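Visit report: simulation and planning open day at Bredik, Clelcombe

Filed by Craig Baxter, 6/19/25

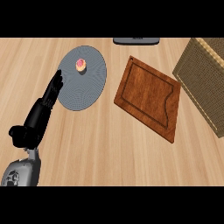 Why I went

We have been putting off a decision on simulation for the Stakthorpe line since April. The choice is between building our own test scenes on top of the planner we already have, or buying into something ready made. Bredik run an open day at their Clelcombe office for people in our position, so I booked a place and took the train down. These are my notes, tidied up a little, for the planning group and for anyone who has to argue the budget.

Getting there and the format

The office is on the upper floor of an old seed merchant's, a short walk uphill from the station. Signing in was quick. There was a talk first, then small groups went round the desks, then lunch, then an open session where you could bring your own questions. I was in a group of nine. Most of the others were from food packing and one was from a hospital kitchen supplier.

The talk was given by Ketsara Ruangrit, who leads the perception side. She kept it to the software and said very little about the company, which I was glad of. There were no slides about the market.

The simulator

Their tool is called Jugah. It has three parts: a scene builder, a planner and a thing they call the replayer. Everything runs on an ordinary workstation with one graphics card. I asked about running it without a screen on a shared server and was told that is how they use it overnight.

The demonstration scene was a wooden table with a pink-topped tart on a round grey plate, a cutting board next to it and a woven basket over on the right. A black robotic hand on a single arm comes in from the lower left, and at the point where Ketsara paused it, the fingers were held out straight with the tips just over the rim of the plate. She left it paused for most of the desk session and used it to talk through what the planner knew.

What I took from that part:

The planner treats the plate and the tart as separate bodies with a contact between them. You can ask for a motion that moves one and leaves the other alone, or one that carries both. In our current setup we would have to write that as two different tasks.

Approach poses are scored before any path is worked out. The scoring takes in reach, clearance and how open the hand is. You can see the scores in a side panel and change the weights while the scene is paused. I tried this myself. Raising the clearance weight moved the best approach further round the plate, and the list updated without a noticeable wait.

Straight fingers are a starting shape in the library, one of five. The others are a pinch, a hook, a full wrap and a flat palm. You can add your own but there is no editor for it yet. It is a text file with joint angles, and you have to get the order right.

Perception

I had more doubts here before I went, and I still have a few. Jugah can feed the planner either the true positions from the simulator or the output of a detector run on the rendered picture. Switching between them is one line in the settings. This is the part I would most like us to copy, whatever we decide to buy. When a run fails you can repeat it with true positions and find out straight away whether the detector or the planner was at fault.

Ketsara was open about the weak spots. Objects only partly in view are still a problem. The detector tends to give them a box that stops where the view stops, and the planner then thinks the free space beyond is bigger than it is. Their present answer is to grow the box on that side by a fixed margin. She called it a patch and said they are working on a proper estimate of the hidden part.

The other weak spot is fine repeated texture. A plate with rings on it, or basket weave, can throw off the depth estimate when the rendering is set to low quality. Turning the quality up helps but slows the batch runs. They had a set of 89 test scenes for this and showed us the results page for the last release. Three scenes were still failing, all to do with texture. I asked if we could have the list and was told yes, under the usual agreement.

Control and the replayer

The replayer takes a log from a real arm and plays it back in the simulated scene, with the planned path drawn next to the recorded one. It was the least polished thing we saw and probably the most useful to us. Our own logs are already in a format it can nearly read. The time stamps would need converting, and we do not record the hand joints at the same rate as the arm joints, so there would be gaps.

One of the others asked how closely the simulated controller matches a real one. The answer was that the gains are copied across but friction is a guess unless you measure it. There is a calibration script that moves each joint slowly both ways. It has to be run on the real arm, with people kept clear, and repeated if the arm is serviced.

Open session

I brought two of our scenes on a memory stick. The first loaded with warnings about missing masses, which was our mistake. The second would not load at all, and one of their developers traced it to a space in a folder name. Once that was changed it opened and the planner gave a path on the first try, though it passed closer to the guard than I would accept. We did not have time to adjust the weights.

I also asked about changing things while a plan is being carried out, for example if an object is nudged. Jugah can replan from the current state, but it throws away the old path completely and starts again. The group from food packing were not happy with this. For our speeds I think it would do.

Costs and licence

Licences are per workstation, with overnight server use included. Support is by email, or by phone for an extra charge. I have the price sheet and will pass it to whoever needs it. Scene files are plain text and stay readable without a licence, which I checked by opening one in an editor on my own laptop.

What I suggest

Ask for a trial on one workstation and use it on the Stakthorpe tray scenes only.

Add the switch between true positions and detector output to our own tests now. It does not depend on the trial.

Start recording the hand joints at the same rate as the arm.

Take the spaces out of our folder names.

Lunch was sandwiches and there was plenty of it. If anyone wants to go to the next open day, book early and ask for the desk session before the talk - the room gets warm later on and it is hard to see the screens from the back.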